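The standard ran to thirty-two pages and the inspector had read all of them twice on the train to Holladwood. She read the section on floors a third time in the car park, because floors were where sites failed.

The Plenix collection hall was on the upper level. The floor manager met her at the door with a clipboard and a box of overshoes. He was a tall man who spoke in clauses, as people do after several audits.

"Scope is stations one to nine," he said. "Station ten is out of service and tagged."

"Tagged how?"

"Tag on the breaker, entry in the log, line through the number on the board."

She looked at the board. There was a line through the number. She wrote this down.

The work was the same at every station. An operator took a hand-held gripper, carried out a household task with it, put the gripper down, logged the episode and reset the objects. The standard called this a cycle. A full cycle was to be completed without the operator touching the task object by hand, and any episode in which a finger made contact was to be marked and kept apart. Clause 14 was strict about this. It did not say what a finger was. At a site in Vallejo an operator had argued for a month that a glove was a different thing, and the appendix now had a paragraph on gloves.

She began at station one and worked clockwise.

Station one had a drawer and a set of spoons. The reset card was fixed to the wall at eye level, as required. Station two had towels. The card was present, but it was the previous issue, and she recorded a minor finding. The manager recorded it as well, in smaller handwriting.

"We had the new ones printed," he said. "They're in the office."

"Then the finding will be quick to close."

At station three she stood behind the yellow line and watched four cycles. The operator was good. He paused after each grasp for the count that the procedure asked for, lifted, paused again, and moved. Most people lost the second pause by their third hour. She checked the sheet. He was in his fifth.
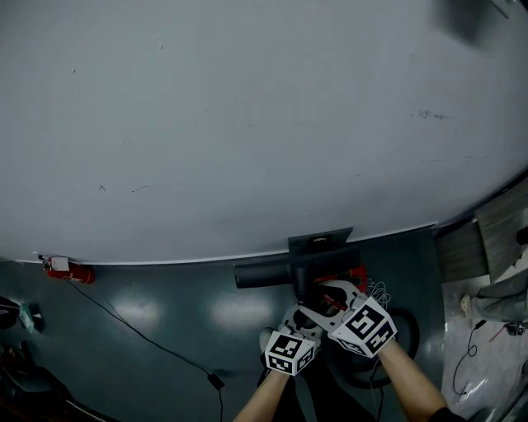 Clause 22 dealt with the floor as a working surface, and she had helped to write it. The early drafts had assumed a table. Tables were level, lit and easy to wipe, and the first 2000 episodes accepted under the standard had all been done on one. Then the sites began sending in work done at ground level, and the reports of strained backs and caught feet came with it. The clause therefore asked three questions of any floor task: what the operator was standing on, what lay within reach of the operator's feet, and whether both marker cubes on the gripper were clear of the sleeve. At station four the third was easily answered. The cubes stood up from the white and grey body with nothing over them, and the jaws were closed on the red part of a dark appliance. The second took longer. A thin black cable crossed the floor to a small black plug, a thicker loop lay to the right of the appliance, and a red fire extinguisher was on its side at the foot of the white surface. She wrote "22.2, cables in foot area" and, under it, "extinguisher, not upright, not on bracket". She graded the first as minor. She left the grade of the second blank.

"Is the extinguisher a task object?" she asked.

The manager turned over two sheets. "It's on the object list for the hall."

"For this station?"

"For the hall."

"Then is it charged?"

He did not answer at once, and she waited. The standard allowed safety equipment to be used as a task object if it was out of commission, marked as such and replaced by a live unit on the same wall. It did not allow one item to be both. The reasoning was in a note to the clause. A person looking for an extinguisher in smoke will not read a label to find out whether it is a prop.

"I would have to check the register," he said.

"Please do."

The operator had stopped when they began talking and was holding the gripper still, as the procedure required during any interruption. The inspector told her she could stand down. She opened the jaws, set the gripper on its rest and flexed her fingers.

"Do I mark the episode?" the operator asked.

"What would you mark it as?"

"Interrupted. Code 115."

"Yes."

The operator entered it. The counter on the station screen went to 1017 and the flag column showed one amber square.

The manager came back with the register, a blue binder by Novico with a broken ring. The extinguisher was in it twice. On one page it was listed as a task object, withdrawn, to be marked with white tape. On another it was listed as the live unit for the east wall, inspected in August. The serial number was the same on both.

They looked at the two pages for some time.

"One of these is wrong," he said.

"Which?"

"I don't know."

She wrote the grade in the blank space. It was a major. He initialled it, took a new unit from the store by the stairs and hung it on the east wall himself, and she waited until the pin and gauge had been checked before she moved on to station five.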